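Module 6: Looking after the instrument arms
Course notes for the Skoltgate bench, November intake

Welcome back, everyone, and I hope you've all had a chance to read over the cart wiring notes from last time, or at least to find where you put them. Today we leave the big mechanical parts alone and get down to the small end of the machine, which is my favourite bit and the one that generates most of the paperwork in our shop.

Our training cell is a Drondolano arm on a Zindska cart. Please do the start-up in the same order every time, even if you're in a hurry and even if the person before you swears they only just parked it. Brakes on, drapes off, sterile adaptor out, then power. Let the arm find its home position before you put a hand anywhere near it. Homing takes 38 seconds on our unit, and if it is still hunting after that, shut it down and come and get me. Don't nudge it along (I know it's tempting!).

Now for the wrist. There are cables running down inside the shaft, finer than most of you will have worked with, and they open and close the jaws and tip the wrist as well. A cable that has stretched a little won't throw a fault. You'll hear about it from the surgeon, who will say the jaws feel lazy or that the thread slips, and you'll need to take that seriously even when the self-test comes up green.

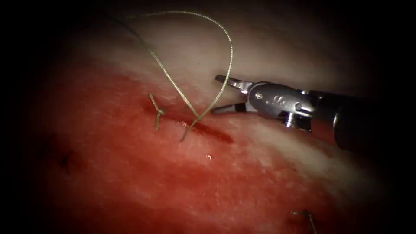
Photo: Ogunleye teaching collection, used with permission

Think about what a surgeon is asking of those two slender jaws when they're open beside a braided suture like this one. They have to meet squarely at the tips, all the way to the point, and hold a thin strand without fraying it. So when you inspect an instrument back at the bench, close the jaws slowly under the magnifier and look for daylight between them. Then roll the wrist through its full travel and do it again, since a worn cable often behaves nicely in the straight position and misbehaves at the ends. Have a good look at the clevis pins too, and run a lint-free swab around each one. If the swab catches, tag the instrument and set it aside.

Cleaning comes before any of this, of course. Dried blood in the wrist will give you stiff, jerky movement that looks for all the world like a cable problem, and I have personally pulled apart a perfectly healthy instrument on that account. Flush it, cycle the jaws by hand, flush it again, and only then start your checks.

A word on tension. The spring gauge in the grey drawer reads up to 74 on its scale and we never go near the top. Write down the reading you found as well as the one you left, because the next technician will want both.

For Monday, please bring your logbooks and three completed inspection sheets, signed. Coffee is down the hall, and kindly keep it there.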